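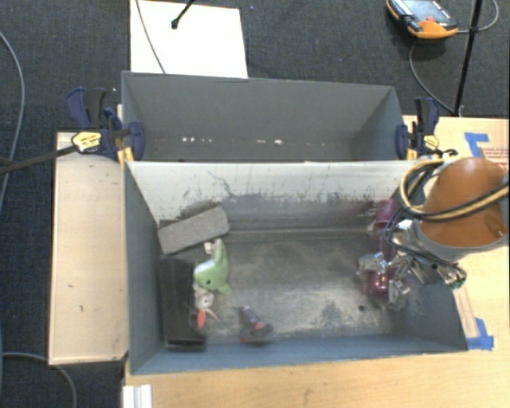 Fri 15 June
By Emília Trnka

I spent the morning at Ivatine's open day in Erley, mostly with the software people. Their picking stack is called Menon and comes in separate processes for perception, grasp planning and motion, with a log shared by all of them.

The perception side was trained on nearly 3,000 labeled bins. Clear wrapping is still the hard case, as glare leaves holes in the depth data. Menon fills those from the color view and lowers its score for any grasp that lands there. Soft toys score well almost anywhere.

The planner keeps 10 candidate grasps and drops the ones where the wrist would hit a bin wall. I liked the replay tool best. You pick a failed grasp from the log, change one setting and run the planning again on a laptop.

Hand-eye calibration is still a manual script with 13 poses. They want to automate it by March.

Comments

Fimamance: Does replay work without the arm connected?

Emília Trnka: Yes, planning only. It won't replay gripper contact.

dkl: We lose most of our time on calibration too.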